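Jornada de puertas abiertas en Rustad: cables, bandejas y un bocadillo a deshora

Llevaba tiempo queriendo ir, porque los de Fladow (el foro de reciclaje electrónico donde paso demasiadas horas) hablaban maravillas del taller de Rustad, y por fin el 21 de mayo me cogí el día libre y me planté allí con mi mochila y mi botella de agua. El autobús me dejó en la rotonda equivocada, así que llegué andando y sudando, ¡pero llegué! En la entrada te dan una pegatina con un número. La mía era la 1435 y sigue pegada en la chaqueta.

El grupo era de 14 personas, perfecto para no tener que asomarse por encima de ningún hombro. Primero nos pasaron por el almacén, que huele a cartón y a estaño, y luego a la sala de clasificación, que era lo que yo quería ver. Me encanta todo lo que sea separar cosas pequeñas en recipientes (en casa tengo los tornillos en tarros de mermelada, imaginaos). Lo que más envidia me dio fueron las bandejas amarillas, rotuladas a mano con rotulador, y la de acero en medio con las piezas por repartir: una placa, conectores, cables de todos los colores. 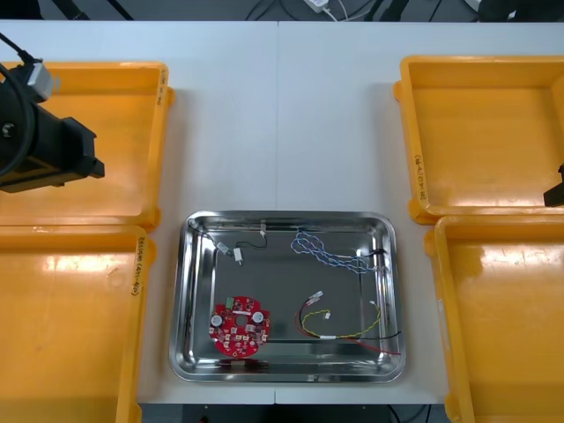
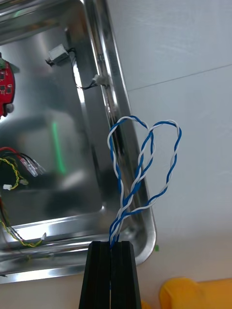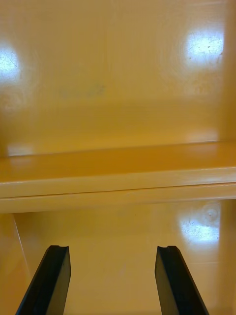

Pregunté cómo deciden qué va a cada sitio y la respuesta fue larguísima, con discusión incluida entre dos personas del taller sobre si un cable con conector cuenta como cable o como conector. Yo soy del equipo cable, pero reconozco que la otra parte tenía argumentos. En Westthorpe, donde estuve el año pasado, lo meten todo junto en un cajón y ya se verá, y salí de allí con dolor de cabeza.

Después hubo café, galletas y un puesto con material recuperado. Me llevé una bolsa de conectores surtidos y un rollo de cable que no necesito para nada. También tenían un catálogo impreso, con más de 80 páginas, que pesa como un ladrillo y que ya he leído dos veces en el tren.

Pegas: el aparcamiento (me lo contaron, yo iba a pie) y que la cafetería cierra a las dos, con lo que acabé comiéndome el bocadillo en la parada. En junio hay otra jornada en Levthorpe, hay que apuntarse por correo. Si alguien va en coche desde el centro, que me avise y pongo la gasolina a medias.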